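The Long Way Round to Clullholm

Meinir Rowlands wrote the first Hurkora story at a kitchen table, between shifts, and put it in a drawer. It was 2000 words long and had no ending. The freighter Hurkora left port with a crew of four, lost its navigator in the second paragraph and stopped dead beside a moon called Dikness. She did not know what happened next, so she left it.

The moon stayed with her. When she came back to the pages years later, she threw out nearly everything except the name and the engine trouble. The story became a novel, and the novel is now the first of three. The last, Clullholm, comes out in July.

Readers who like their space fiction fast may find the opening volume hard going. The Hurkora does not fight anyone. It carries seed stock and spare parts between settlements that can't afford to have them delivered quickly, and much of the book is taken up with repairs, rationing and arguments over whose turn it is to sleep. The captain, Eberhard, is 82 years old and should have retired before page one. He stays on because the owners have forgotten to replace him.

"I wanted somebody who had already had his adventures," Rowlands says. "He's bored by danger. What frightens him is paperwork, and being sent home." 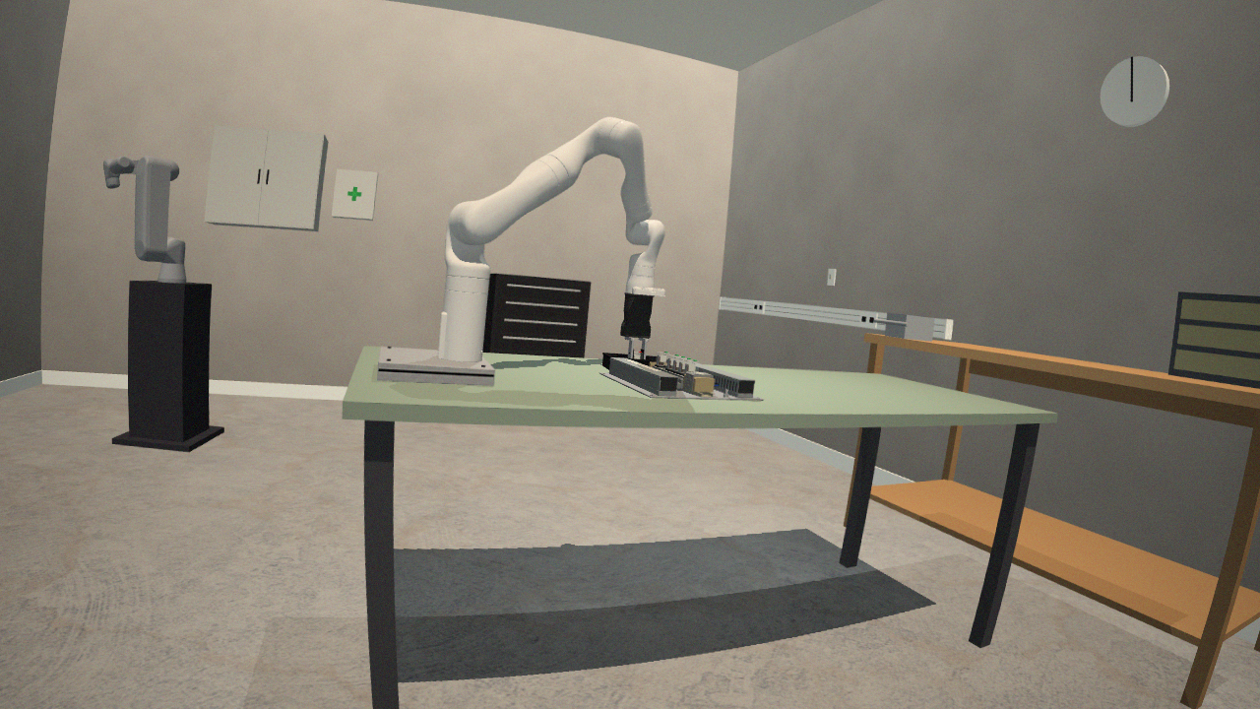

Eberhard was a minor character in the early drafts. The lead was a young engineer who joined the ship at Dikness and asked a lot of questions, mainly so that the older hands could explain things to the reader. Rowlands cut her after a friend pointed out that she had no opinions of her own. Some of her lines went to the cook. The rest went in the bin.

The second book is the odd one. It takes place almost entirely over one night, with the ship in dock and the crew ashore, and it is told by people who meet them for a few minutes each: a customs clerk, a man selling soup, a child who has been told not to talk to sailors. Rowlands' publisher asked her to move it to the end of the series or drop it. She refused, and sales did dip, but it is the one readers write to her about. Several have sent recipes for the soup.

Clullholm returns to the ship and to a more usual shape. There is a destination, a deadline and a passenger who is lying about her name. The settlement of the title is mentioned in passing throughout the earlier books, always as a place someone else has been to, and the crew have never agreed on what it looks like. Rowlands says she didn't decide herself until she was halfway through the draft.

She works in the mornings, from 4 until the house wakes up, and writes by hand until a chapter is finished. The science gets checked afterwards. She is relaxed about it — the engines run on something she has never named — but strict about distances, and keeps a chart on the back of a roll of wallpaper showing how long each journey takes. If a letter is sent in chapter one, it can't arrive before the chart says so. Two plots have been abandoned on those grounds.

There will not be a fourth Hurkora book. Rowlands has started something set on Earth, in a town with a harbour, and says that so far there are no ships in it.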